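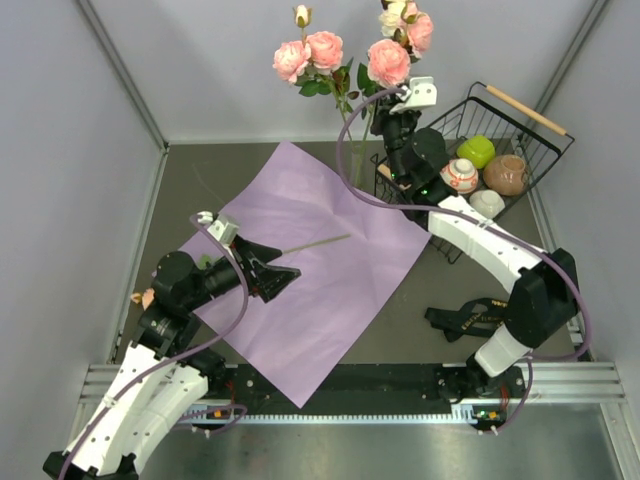 Eglė Žukauskas asked after the last session whether a robot that can't wrap a bouquet should still get a passing grade. It should, provided the team can tell me which arm was wrong and when. "The robot got confused" has appeared in 9 lab reports so far. Please don't make it 10.

Week 4: Two arms, one table

Reading: the Skuline notes, chapter on shared workspaces. Skip the history part unless you are having trouble sleeping.

1. Who holds, who moves

With paper and stems, decide on a holding arm before you write a line of code. A stem is thin, paper slides, and each arm is convinced it has the table to itself. If both move at once, you have a tug-of-war with 108 lines of comments explaining it.

2. Reach

Sketch the area each gripper can get to, then mark the overlap. Vases and baskets count as obstacles even when your plan doesn't use them. Clear plastic and glass are hard to pick out from the background – teach those positions by hand.

3. Grip

Start gentle. A petal shows every mistake you make, and roses are not in the course budget twice. Practice on the paper first.

4. Cables

Run each arm through its full path slowly and watch the cable at the wrist. Gerardo Gentile's group did this in January at full speed and now teaches the rest of us about connectors.

Lab task (Pace group and Vukel group)

Pick up one stem, lay it on the wrapping paper, let go, back off. Fold one corner of the paper over it. Log every attempt, including the ugly ones. Write-up of 700 words at most, of which none should be "synergy."

Due 10/07/2018, on paper, in the tray outside room 58. The tray has no opinion about extensions and neither do I.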